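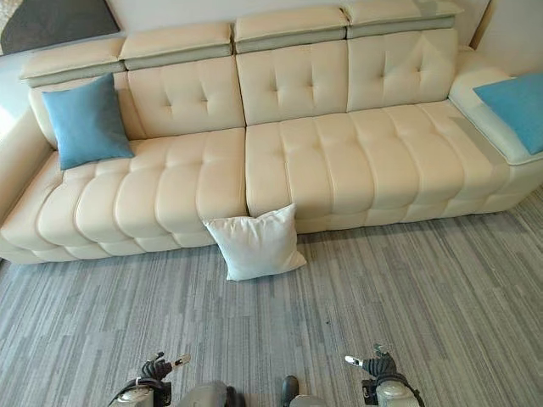
Cremefarbenes Ledersofa mit verstellbaren Kopfstützen

Ratgeber > Psychologie > Wahrnehmung > Gefühle in Stimmen erkennen

Zuletzt aktualisiert: 14. Feb. 2020

Wer am Telefon spricht, muss ohne Mimik auskommen. Mit der folgenden Übung trainieren Sie, Stimmungen allein am Klang zu erkennen. Sie brauchen eine zweite Person, ein Aufnahmegerät und 20 Minuten Ruhe.

Vorbereitung

Wählen Sie einen neutralen Satz, etwa »Der Zug fährt gleich ab«. Die zweite Person spricht ihn mehrmals ein, jedes Mal in einer anderen Stimmung: verärgert, erleichtert, müde, nervös. Die Reihenfolge notiert sie verdeckt.

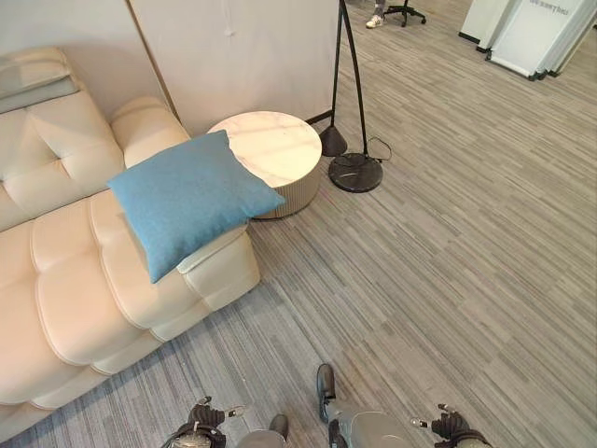

Tahira Mirani rät, den Satz vorher einmal ganz ohne Ausdruck aufzunehmen, damit man die normale Sprechlage im Ohr hat. Bei fremden Stimmen liege man sonst oft daneben.

Durchführung

Setzen Sie sich bequem hin, schließen Sie die Augen und hören Sie jede Aufnahme höchstens zweimal. Schreiben Sie zuerst auf, was Sie hören — Tempo, Tonhöhe, Pausen — und erst danach, welches Gefühl Sie vermuten. Dann vergleichen Sie mit der Liste.

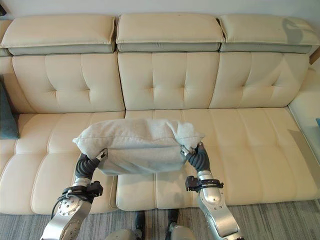
Sitzlandschaft mit hellgrauem Kissen

Auswertung

Verwechslungen zwischen Müdigkeit und Traurigkeit sind häufig. Hören Sie diese Aufnahmen noch einmal direkt nacheinander an und achten Sie auf das Satzende. Wiederholen Sie die Übung nach zwei Tagen mit einem neuen Satz und tauschen Sie dabei die Rollen.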